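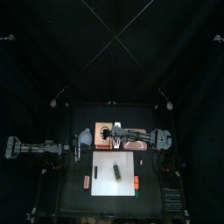

Both arms over the table, with the cutting board in the middle and the peach tray behind it.

Rindcombe Two-Arm Bench Kit

I built the first one of these for myself, in a corner of the Didholm shared workshop, and then two other members wanted one, so now it's a kit with a page. Hi! You get the table, the enclosure, the mounts and all the fiddly hardware that took me most of a spring to sort out. You bring your own arms (I run a pair of Tamutari ones, and the mounting plates come drilled for those unless you ask for something else).

Price is $900, plus shipping if you can't pick it up. Arms, grippers and computer are extra, and I don't sell them.

What's in the box

Black tabletop, pre-drilled
Enclosure poles and corner brackets
Black fabric for the walls and ceiling
2 arm mounting plates
Crossed overhead cables with tensioners
Bag of bolts, with spares
Printed build notes (my drawings are ugly but the measurements are right)

About the black fabric

People ask me about this more than anything else. My first version had bare plywood behind it, and every time somebody opened the shop door the light changed and my camera software lost track of half the objects. I hung fabric on all the walls and then over the top too, and the trouble went away that same evening. Pale things show up really nicely against it, like the white cutting board I keep in the middle. Dark things are harder! I still put a few out on purpose, and I set the small ones on a lighter tray when I want an easy run.

What I use it for

Mostly pick and place with ordinary junk. A light-blue plastic bottle, markers, trays, a white packet, whatever is in the drawer. One arm comes in from each side, so I can have them share the table or just run one and leave the other parked. My long-term goal is to have them clear the whole table without me touching anything, and I'm a good way off, but I have a lot of fun with it.

Putting it together

Give yourself a full weekend. The poles go up in an hour or so and then the fabric eats the rest of the day, all 26 clips of it. Do the ceiling panel first. I did it last on mine and had to take two walls back down, which I do not recommend. Run the overhead cables before you bolt the arms on, and tighten each one a little at a time so the corners stay square.

Leave a loop of slack in the arm cables down by the base. I had mine too tight at the start and one pulled right out of its socket when the arm swung across.

The bolts are from Frerichs and take a 4 mm hex key (not included, sorry, everyone I know has six of them).

Ordering

I make these in small batches and it takes me 40 days from deposit to pickup. The next batch after this one is planned for April. If you want a different table height, tell me before I cut the legs, please!

Pickup is from the workshop loading door. Bring a blanket for the tabletop, it scratches.

Page updated 3 November 2022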